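# Capítulo 4. Cocción al vapor: equipo, carga y puesto de trabajo

## Objetivos del capítulo

Al terminar este capítulo, el alumno deberá ser capaz de:

- identificar las partes de una vaporera de pisos y su función;
- relacionar el caudal de vapor con el área libre del fondo de cada piso;
- preparar el puesto de trabajo antes de encender la fuente de calor;
- calcular el agua necesaria para una cocción de duración conocida;
- cumplimentar la ficha de carga que se utilizará en las prácticas 4.1 a 4.6.

Se dan por conocidos los contenidos del capítulo 2 (transmisión de calor por convección) y la tabla de densidades de carga del capítulo 3.

## 4.1. Fundamento

La cocción al vapor transfiere calor al alimento mediante la condensación de vapor de agua sobre su superficie. A presión atmosférica y al nivel del mar, el vapor saturado se encuentra a 100 °C. Cuando entra en contacto con una superficie más fría, condensa y cede su calor latente, cuyo valor es muy superior al calor que cedería la misma masa de agua líquida al enfriarse unos pocos grados. De ahí que el escaldado con vapor sea intenso en los primeros instantes y se modere a medida que la superficie del alimento se aproxima a la temperatura del medio.

La transferencia depende de tres condiciones: que el vapor llegue a toda la superficie expuesta, que el condensado pueda escurrir y que el aire inicial del recipiente sea desplazado. El aire retenido entre piezas muy juntas reduce la temperatura local y produce zonas poco cocidas. El defecto es frecuente en masas rellenas colocadas sin separación -- el centro del piso queda crudo y el borde, correcto.

La altitud modifica el punto de ebullición. En el obrador de Salinas que sirve de referencia a este manual no se aplica corrección. En los demás casos debe consultarse el apéndice B.

## 4.2. La vaporera de pisos

Se denomina vaporera de pisos al conjunto de recipientes apilables, de fondo permeable, que se dispone sobre una fuente de vapor. Cada recipiente recibe el nombre de piso. El vapor asciende por el fondo del piso inferior, atraviesa la carga y pasa al siguiente.

### 4.2.1. Aro

El aro es la pared lateral. Da rigidez al conjunto y determina la altura útil del piso. Puede fabricarse en bambú, madera, acero inoxidable o plástico apto para uso alimentario. Los aros de fibra vegetal absorben una parte del condensado; los de metal y plástico no lo hacen, y en ellos el goteo sobre la carga resulta más acusado si la tapa es lisa.

El encaje entre aros es el punto crítico de la pared. Una junta deformada deja salir vapor por el lateral y el piso superior recibe un caudal insuficiente. La comprobación se hace en frío: se apilan los pisos sobre una superficie plana, se presiona el borde con la palma y se verifica que el conjunto no bascula.

### 4.2.2. Fondo

El fondo sostiene la carga y deja pasar el vapor. En las vaporeras tradicionales se compone de listones de bambú paralelos con una separación regular. El área libre es la suma de las aberturas y se expresa como porcentaje del área total del fondo. Si se cubre con papel sin perforar, el área libre se anula en la zona cubierta. Por esa razón el papel se perfora o se corta en piezas individuales, algo mayores que la base de cada unidad.

Los listones deben inspeccionarse antes de cada uso. Se retira del servicio todo fondo con astillas levantadas, manchas de moho o listones sueltos.

### 4.2.3. Tapa

La tapa retiene el vapor y condiciona el goteo. Las tapas tejidas dejan escapar una fracción del vapor y absorben condensado. Las metálicas se envuelven en un paño de algodón anudado por la parte superior, con las puntas lejos de la llama.

## 4.3. Disposición del puesto

El montaje se realiza en la mesa, nunca sobre el fogón encendido. Conviene una superficie protegida, con la vaporera abierta en posición central y la tabla de corte a un costado, de modo que las piezas pasen de la tabla al piso con un desplazamiento corto. El lado libre se reserva para la bandeja de producto crudo. Los bordes de la vaporera deben quedar accesibles por todo su contorno, puesto que el piso se levanta por el aro.

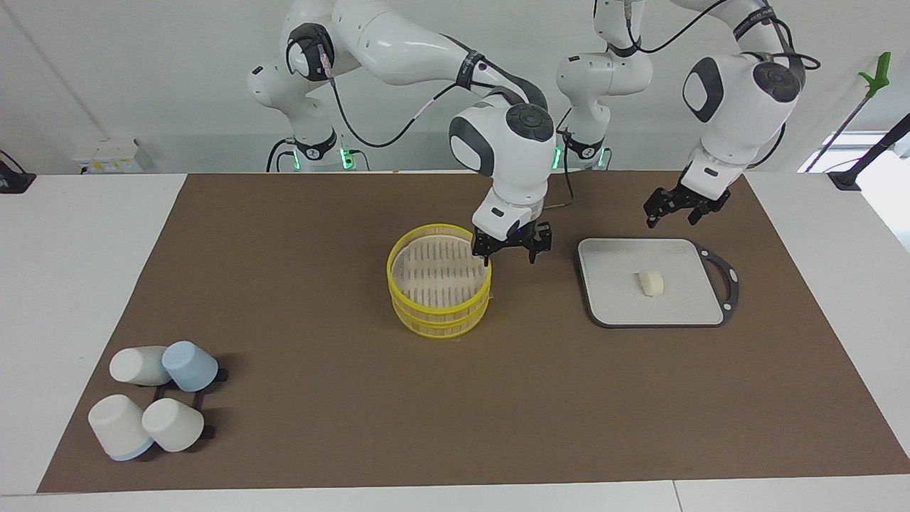

## 4.4. Secuencia de preparación

1. Limpiar y secar la mesa. Extender la protección y comprobar que no forma pliegues.
2. Apilar los pisos vacíos y revisar el encaje de los aros.
3. Inspeccionar los fondos por ambas caras.
4. Colocar la tabla de corte. Si se desliza, fijarla con un paño húmedo por debajo.
5. Humedecer ligeramente los fondos de bambú. Un fondo seco favorece la adherencia de las masas.
6. Disponer el papel perforado o las hojas de col.
7. Cargar primero el piso inferior, desde el borde hacia el centro.
8. Apilar el piso siguiente y repetir la carga.
9. Tapar y trasladar el conjunto a la fuente de vapor una vez alcanzada la ebullición franca.

El orden de los pasos 7 y 8 admite una excepción. Si los pisos contienen productos de distinto tiempo de cocción, el de mayor duración se sitúa abajo y el otro se incorpora más tarde. Los alimentos que desprenden jugo, en particular pescados y carnes, no se colocan sobre masas ni verduras destinadas a servirse sin salsa.

## 4.5. Cálculo del agua

El volumen inicial debe cubrir toda la cocción con una reserva que evite el agotamiento. Se utiliza la expresión:

**V = q · t + R**

donde *V* es el volumen inicial en mililitros, *q* el consumo de agua en mililitros por minuto, *t* el tiempo en minutos y *R* la reserva en mililitros.

El consumo se determina en vacío para cada combinación de olla y fogón. Se pesa la olla con agua en ebullición, se mantiene la potencia de trabajo durante un intervalo conocido y se vuelve a pesar. Un gramo perdido se computa como un mililitro.

**Ejemplo 4.1.** Una olla Draltau presenta un consumo de 11 ml por minuto a potencia media. Se desea cocer una carga durante 52 minutos con el volumen inicial de 900 ml. Determínese la reserva disponible.

*Solución.* El consumo total es 11 · 52 = 572 ml. La reserva es 900 − 572 = 328 ml. Debe comprobarse además que el nivel inicial no alcanza el fondo del piso inferior; el agua en ebullición salpica y empapa la base de las piezas.

Cuando la reserva calculada resulte insuficiente, se repone con agua hirviendo. La adición de agua fría interrumpe la producción de vapor y obliga a prolongar el tiempo.

## 4.6. Ficha de carga

La ficha se rellena antes de encender el fogón y se completa al retirar la vaporera. El modelo adoptado procede del cuaderno de prácticas Tandia, con una columna añadida para el tipo de tapa.

| Campo | Unidad | Momento de anotación |
|---|---|---|
| Número de pisos | -- | Antes |
| Diámetro interior | cm | Antes |
| Masa por piso | g | Antes |
| Tipo de tapa | -- | Antes |
| Volumen inicial de agua | ml | Antes |
| Tiempo de cocción | min | Después |
| Volumen residual | ml | Después |
| Defectos observados | -- | Después |

La masa por piso se obtiene por diferencia, pesando el piso vacío con su papel y de nuevo con la carga. En las balanzas Prandon la tara debe fijarse con el papel ya humedecido.

## 4.7. Cuestiones previas

1. Explique por qué un fondo cubierto por completo con papel sin perforar prolonga la cocción.
2. Con un consumo de 11 ml por minuto, calcule el agua consumida en una cocción de 90 minutos e indique si bastan 900 ml.
3. Señale dos causas posibles de que el piso superior presente una cocción inferior a la del piso de abajo.
4. Compare el goteo previsible con una tapa tejida y con una tapa metálica sin paño.

Las soluciones numéricas figuran en el apéndice D. La cuestión 3 se retoma en el apartado 4.8, dedicado al reparto del caudal entre pisos.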